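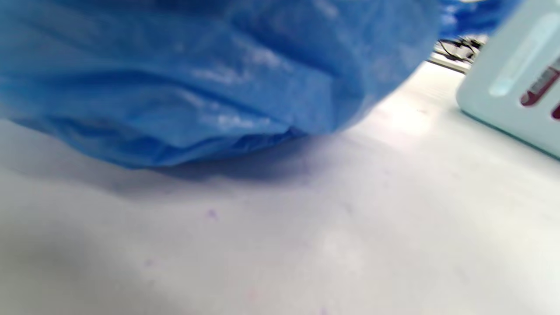 Crumpled blue stuff, white table, view from the gripper. My whole month, basically.

ok small thread on what Tâm Mạc and I have been poking at for the Clandari project. Short version: thin crinkly material is a nightmare for grasp prediction and we found a cheap trick that helps

Our old policy picked a grasp point from one wrist view. Fine for boxes and tubs. With anything that folds, it went for the brightest crease, and a bright crease is often just the lights bouncing off!

So now the gripper takes 3 short looks from slightly different angles before it commits. If a highlight slides when the camera moves, we down-weight it. If the fold stays put, it's a candidate.

That's the method, no new network. Rasha Haddadin wrote the weighting in an afternoon - I spent two weeks breaking it.

Numbers: 20 tries per setup. Single look got 9 clean grasps, three looks got 16. Small test, one table, please don't quote me in a grant.

Still bad: when the material is super close to the lens and goes blurry, the fold estimate wanders all over. Vikas Bhardwaj thinks we should back off and look again. I want to try a depth cue first.

Writeup in November if the depth thing behaves. Code after that, once I've cleaned up my variable names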